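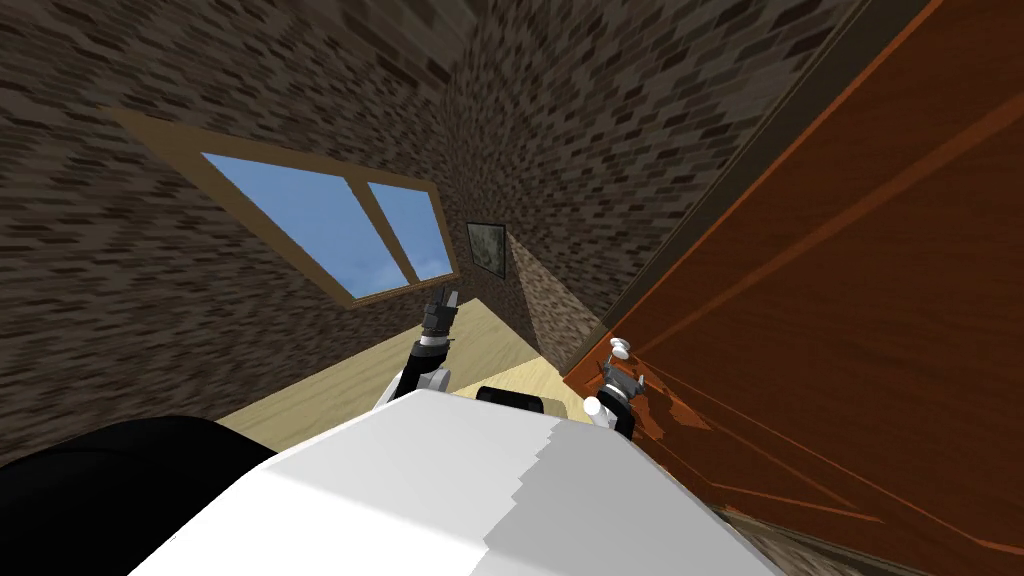 A gripper beneath a white round door knob.

A dumpling shop in Feslow has come top in a readers' poll to find the town's best cheap lunch, beating the pie counter that had won every year since the poll began.

Stito, which sells pork and cabbage dumplings from a hatch on Hoarau Street, took 305 of the 800 votes cast during February. The pie counter at Nerus came second, and a jacket potato van took third place.

Voters were asked to name one lunch costing no more than £9 and to say in a few words why they had picked it. The most common reason given for Stito was the chilli oil, followed by the size of the portions. Several people said they would have voted for the soup as well if the rules had let them.
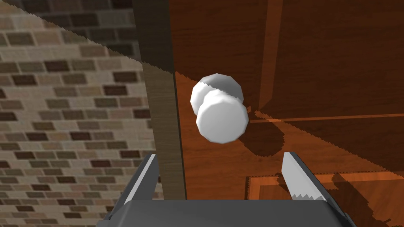

Sebastian Nedelcu, who opened the hatch with his sister after leaving a job in a hotel kitchen, said he had not known the shop was on the list until a customer told him.

"We make the dough at five in the morning and we stop when it is used up," he said. "Some days that is two o'clock, some days it is before one. I would like to make more but there is only one table to roll on."

The menu has hardly changed since the shop opened. A box of eight dumplings costs £6.50, and a larger box with pickled cucumber is £8.75. A mushroom filling was added last winter -- it now sells almost as well as the pork.

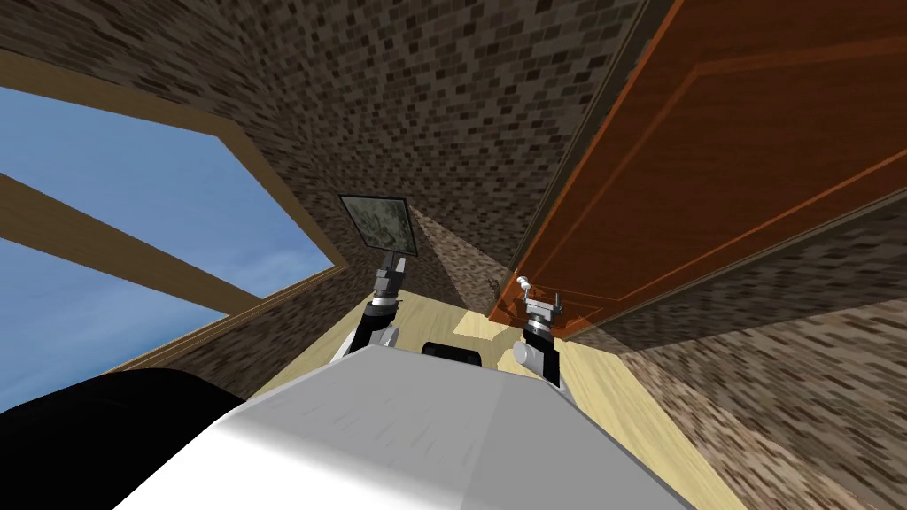 Nerus said it was pleased for the winner and would be back next year with a new steak and onion pie. The counter lost votes this time to its own sausage rolls, which were listed as a separate entry.

In all, 19 places received at least one vote. Sandwich bars did badly, with none in the top five, and a number of voters complained that a filled roll and a drink now often comes to more than the limit.

Stito is open from 11.30am until sold out. Mr Nedelcu said prices would stay as they are until the summer. Orders of more than four boxes need to be placed by 10am. 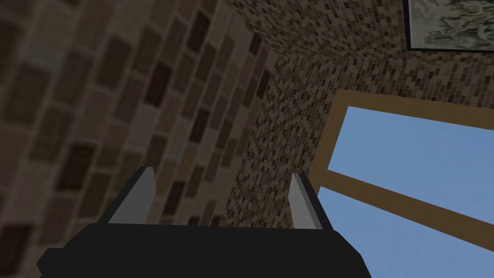
An open gripper in front of a brick wall.

Related items
Nerus to open an hour earlier for breakfast
Where to eat late in Feslow
Hoarau Street market: new stalls for spring
Readers' letters: bring back the cheese scone

Contact the newsdesk | Copyright Feslow food pages | Back to top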